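Hi friends! I know, I know, I've been quiet on here since March. I owe you a proper catch-up, so grab a coffee, because I've never told a short story in my life.

First, the blog. It is moving! I've been on the same creaky old setup since before I could keep a houseplant alive, and it finally gave up on me while I was trying to post a soup recipe.

So I'm packing everything over to Zenier, which a few of you told me to do ages ago (you were right, and you were very nice not to rub it in).

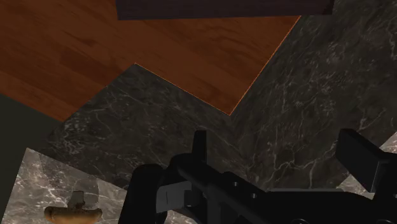 The part I didn't plan for was the old posts. I have 300 of them, and 142 came across with their paragraphs all squished into one big lump. I've been fixing them by hand after bedtime, a few each night, with the dryer going.

It's been sweet, though. I found the one about our first winter in the house on Larna Street, when we ate dinner on the floor for weeks and I wrote 133 words about a lamp. A lamp! And you all left such kind comments about it.

Some posts won't be making the trip. The gift guides from years back are mostly dead links now, and I don't think anybody needs my thoughts on headbands — though if you have a favorite you want saved, please tell me and I'll move it to the top of the pile.

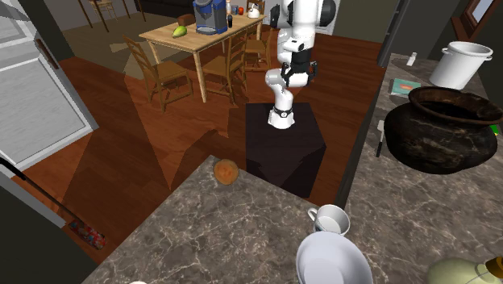
Recipes are all staying, every last one. They'll have a real print button too, so you can stop copying them onto the backs of envelopes (I loved hearing that so many of you do this, my mom does too).

If you get my emails, you don't have to do a thing. If you read through a bookmark, the old address will send you along to the new one.

I have 83 posts left to fix and then we're open. Thank you for sticking around, truly. Now I'm off to switch the laundry before it gets that smell.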